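Acústica de Salas - Apontamentos da aula 6
Reverberação, ou porque é que uma sala vazia "canta"

Hoje chegamos à minha parte preferida do semestre! Até aqui falámos de ondas em campo livre, sem nada à volta. Agora fechamos a porta e deixamos o som bater nas paredes - e é aí que a coisa ganha graça.

Definição de trabalho: o tempo de reverberação (T60) é o tempo que o nível sonoro demora a descer 60 dB depois de a fonte se calar. Na prática quase nunca temos essa margem acima do ruído de fundo, por isso medimos uma queda de 30 dB e duplicamos o resultado (T30).

Fórmula de Sabine:
T60 = 0,161 × V / A
V é o volume em metros cúbicos; A é a área de absorção equivalente, ou seja, a soma de cada superfície multiplicada pelo seu coeficiente de absorção.

Exemplo resolvido. Sala de ensaio do centro Polwood: V = 142 m³, A = 40 m².
T60 = 0,161 × 142 / 40 = 0,57 s
Muito bom para a palavra falada, um pouco seco para um quarteto de cordas. Agora retirem as cortinas e os tapetes, até A ficar em 6 m². O resultado passa a 3,8 s, quase uma igreja! Reparem como o volume não mudou nada. (Com absorções altas, Sabine sobrestima o T60; usem Eyring, que veremos na próxima aula.)

Coeficientes: dependem sempre da frequência. Um tapete absorve bem os agudos e quase nada os graves, e é por isso que tantas salas "tratadas" só com tapete soam abafadas e, ao mesmo tempo, retumbantes. O texto de Mattes Hellwig, na pasta de leituras, tem uma tabela excelente por bandas de oitava.

Superfícies duras e lisas, pavimento brilhante, mesas de tampo redondo: 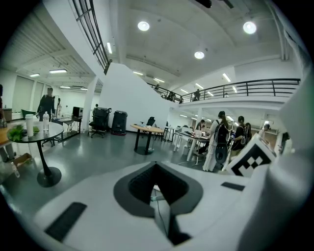
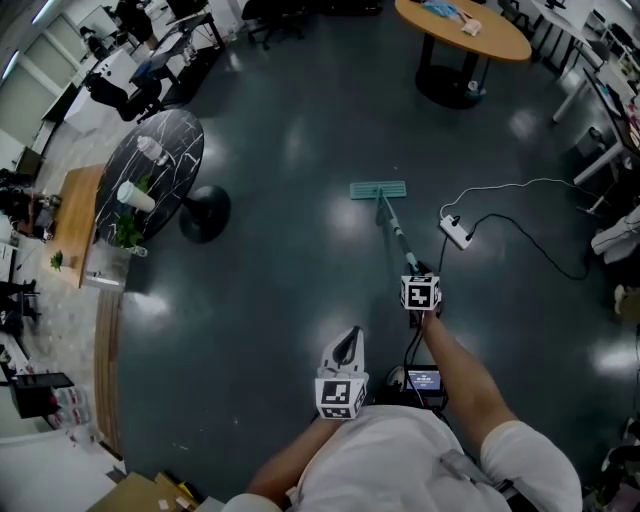 Voltando às contas: o erro mais frequente nos relatórios do ano passado foi esquecer o público. Cada pessoa sentada acrescenta absorção, sobretudo nos médios e agudos, e uma plateia cheia pode transformar por completo um auditório. Experimentem bater palmas no anfiteatro Rurkar antes de os colegas chegarem e outra vez com ele cheio - a diferença ouve-se logo!

Para a próxima aula:
- exercícios 1 a 6 da ficha;
- estimar o T60 do vosso quarto, com V e A justificados;
- ler o capítulo sobre ecos flutuantes entre paredes paralelas.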